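搬家第三周，随便记几笔

2020年9月19日 星期六

阅读 890 评论 17 点赞 81

箱子还剩一堆。今天不拆了，坐下来写点东西，不然又要断更。

先说为什么搬。老房子六月份涨租，房东发了条微信，一个月多加600，连个表情都没有。当晚就开始看房。看了不知道多少套，有一套厕所门打不开到底，会撞马桶，中介说"习惯就好"。还有一套采光极好，楼下是烧烤店，晚上去看了一次，算了。

最后定的这套在顶楼，没电梯。对，没电梯。书搬上来那天我差点想把一半直接送给楼下收废品的。搬家公司叫 Verkden，师傅人不错，就是爬到四楼开始不说话了。买了一箱冰水，喝完接着扛。

说说丢东西的事。搬家必丢东西，这次丢的是：指甲刀，一只拖鞋（一只！），还有那条用了很多年的蓝格子桌布。桌布我是真心疼。是以前在 Filali 那家小店买的，店早关了。翻遍所有箱子，连冬天被子都抖开了，没有。倒是翻出来一沓旧电影票，字都退色了，看不出是哪部。

扔东西这件事我一直做不好。网上那些断舍离的文章看了不少，看完热血沸腾，扔三个空瓶子，结束。这回给自己定了个规矩：拿起来想不起上次什么时候用的，就扔。结果第一件就卡住了，一个面包机，Nilirmont 的，朋友合送的生日礼物。用过两次。放回去了。规矩作废。

新小区慢慢在熟。菜市场走路十分钟，早上去菜新鲜，就是我起不来。门口有家卖豆浆的，甜的那种，很稠，用旧玻璃瓶装，喝完要还瓶子。我已经攒了四个没还，见到老板娘有点心虚。

邻居还没认全。对门养狗，狗叫得比门铃准，快递还没上到五楼它就开始了。楼下有人练琴，永远是同一段，弹到中间必错，错完从头来。一开始烦，现在我洗碗会跟着哼，到那个错的地方自己先紧张。

睡得不太好，换了床就这样，过阵子应该能好。半夜水管有声音，咕噜一下，隔很久再咕噜一下。物业说正常。物业说什么都正常。

墙还没弄。想刷个颜色，色卡领回来贴在客厅，有个叫 Zollurcombe 的灰绿，白天看喜欢，晚上开了灯像医院走廊。再看看吧。我妈视频里说白的就挺好，白墙耐看，我妈对所有颜色的评价都是白的挺好。

窗帘也没装，量错了尺寸，短了一截，退换要等。这几天天一亮就醒，倒是把早饭吃上了，算是意外收获吧。鸡蛋，馒头，昨天剩的炒豆角。有天早上甚至拖了地，自已都吓一跳。

下周想做的事：还豆浆瓶，买拖鞋，把阳台那几盆救一下，薄荷估计不行了，绿萝还能抢救。书架要等周末有人来帮忙才能装，说明书看了一遍，没看懂，螺丝还多出一包，先放着。

啊对了上次有人留言问老房子押金退没退。退了，扣了一点清洁费，我擦了一整天的窗户，照扣。懒得吵。

先写到这，水开了。

分享 收藏 评论(17)
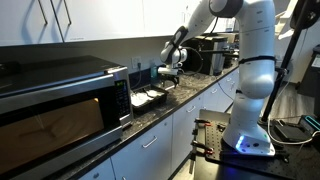 深色斑点花岗岩台面，白色机械臂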